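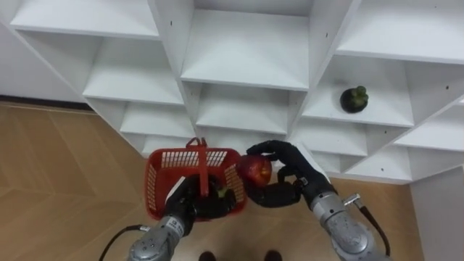
A mangosteen on the shelves.

The Office of Bequests at Virkmont opened at nine on Sunday to hear the matter of the late Donal Mac Giolla. He had left 511 letters, none of them mailed, and one instruction: that each be delivered by hand.

Sorcha Ní Bhriain was appointed to the duty. She was granted a bicycle, a rain cape and an allowance of three meals a day. By June she had delivered 273. Most recipients signed the register and closed the door – a few asked her in. 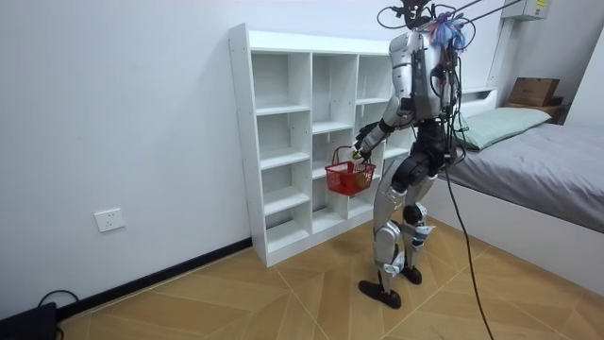 What became of a letter if the recipient had died?
It was read aloud at the grave, and the register was signed by the reader.

The last letter bore her own name. She entered it in the register, signed on the proper line, and returned the bicycle to the Office before it closed.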